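December
Posted by the software side of the Bukato project
5 min read

Hi again, and thanks for letting me send this as a letter instead of the form (I did fill out the form too, it's in the folder). This covers everything since the fall update, and it's mostly good news with one sore spot in the middle.

The big item first: the new trajectory loader is in and everybody is using it! Last time I told you the old one was falling over whenever the camera stream and the gripper width came in at different rates. I had patched it so many times that I finally threw it out and wrote a new one, which reads both streams, lines them up on one clock, and refuses to go on if the gap gets too big. We ran all 601 demonstrations from the Giltberg site through it. It rejected 27 of them. I went through the rejects by hand over a couple of long evenings and nearly all were real problems, mostly tracking that jumped when the tool got too close to the tabletop and the camera had very little to look at. Two were my fault, a bad rounding in the clock code, and those are back in the set now.

Now the sore spot. The grasp policy still does poorly on small shiny things. On matte blocks it's lovely to watch, it comes in, slows down, closes, lifts. On glossy play food it tends to close early, and on clear objects it sometimes sails right over the top as if the table were bare. I spent a good chunk of the grant's compute hours trying to fix this with more image augmentation (brightness, glare, blur, the usual) and I have to report that it bought us very little. I'd sooner tell you that now than bury it in a chart.

What did help was changing what we feed it. The policy used to see one fisheye image at a time. It now sees a short history, plus the gripper width at each step, and the early closing dropped off a lot in the replay tests. I want to be careful here, replay tests are not the arm, and the arm tests with this version only got going last week. So please don't quote me on it yet.

Planning is in decent shape. We moved to the Chatzigeorgiou planner, which is the one I was grumbling about in the proposal, and I take most of the grumbling back. It gives us a path in 277 milliseconds on the round-table setup, fast enough to replan when something gets nudged. It does get fussy about chair backs. If a chair is pushed in close, it treats the whole area as a wall and takes the long way around, and the arm ends up doing this slow, dignified tour of the table before picking anything up. I've been loosening the collision margins a little at a time. I don't want to loosen them too fast for reasons you can imagine!

Smaller things, in no order:

The viewer can finally unwarp the fisheye image on the fly, so you can check a demonstration without getting seasick. There's a toggle, because some of us got used to the round picture and like it better.

Logging is on by default now. It should have been from the start.

The Liltberg machine is set up and can run the whole pipeline overnight. It crashed twice in the first week over a full disk and has been fine since I wrote a cleanup script.

Documentation is behind. The install page is right, the calibration page is old, and the page on labeling is two paragraphs and a promise.

On money, we're under on equipment and over on compute, and the two come close to canceling out. I'd like to shift what's left of the equipment line into compute for the next stretch, if you're okay with that. The form has the numbers.

Next up is a small held-out set of 20 demonstrations, all glossy or clear objects, that no version of the policy gets to train on. I'm also going to put the gripper width history through a proper comparison, with and without, on the arm. If the history is doing the work, I'll drop the augmentation code altogether and we'll all have less to maintain. Same mix of colors and clear stuff on the table as before, same wide lens.

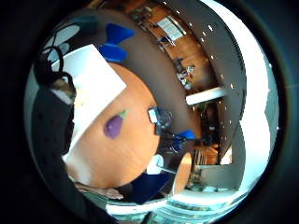
Thanks for this, and yes to moving the equipment money, go ahead. My one request is that you keep the augmentation code until the arm comparison is finished, even if the replay numbers look great. I'd also like to see the early-closing failures split out from the missed clear objects next time, as they sound like two different problems to me.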